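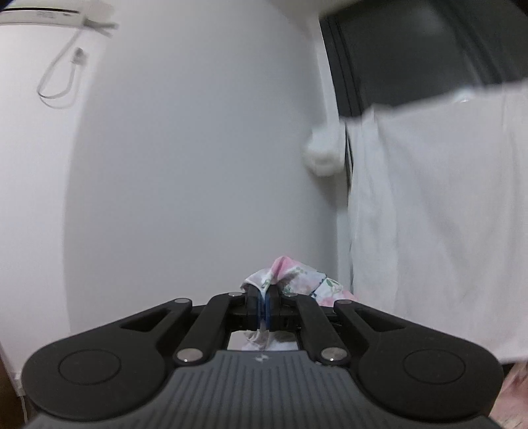 Do we have to log a drop as a failure if the cloth gets picked up again in the same take?
Log it as a drop and keep the take. It only counts as a failure if the cloth is still down when the take ends.

Filed under: Lists > Handheld Grippers > Working Rules

Jun 20, 2023

Putting that at the top since it came in from both the Osum and Janen groups. Rest of my reply is below the quoted bit, sorry for the rush, draft closes soon and I have the Lobo checklist to finish too.

> On the draft rules for soft items - section 2 says the fingers must be
> "fully closed" before lifting. Closed on what? With thin cotton the pads
> nearly meet anyway. Two of our people read it as closed on the cloth, one
> read it as pads touching with nothing in between, and we threw out takes
> over it. Also the 50 newton limit. Is that at the pads or at the handle?
> And do printed fabrics need their own label or do they go in with plain?

OK, in order.

Fully closed - means closed on the cloth, no further travel. Wording will change to "closed on the item". Don't throw out any more takes over this pls. If you still have the old ones, put them back in and mark them "sec 2 old wording".

Force - at the pads. 50 is a ceiling, not a target. Most thin stuff needs far less. If you can't measure at the pads, write "not measured". Do not guess a number from the handle.

Printed fabric - own label, yes. Floral, stripes, checks all go under "printed", no sub labels for now. Jultard wanted a list of some 2000 pattern names and I am not doing that.

Pads - check before every session and swap at 3000 grips or at first visible wear, whichever is sooner. Write the swap in the log the same day. We had a whole batch with no swap dates in it and teh only fix was to redo it.

Bunched cloth - allowed. The draft said "flat pinch only" and that was a leftover from the card stock rules. A bunch is fine so long as both pads are on the item. Fold or bunch, say which in the notes.

Still open: what to do about lace and anything with holes. Also wet items. Send me text, not just opinions - a line I can paste in. New draft goes out in July wether or not I get any.

3 replies | 2 shares

Related threads
- Pad wear log, blank copy
- Card stock rules, final
- Lobo checklist: open comments
- Labels for towels and sheets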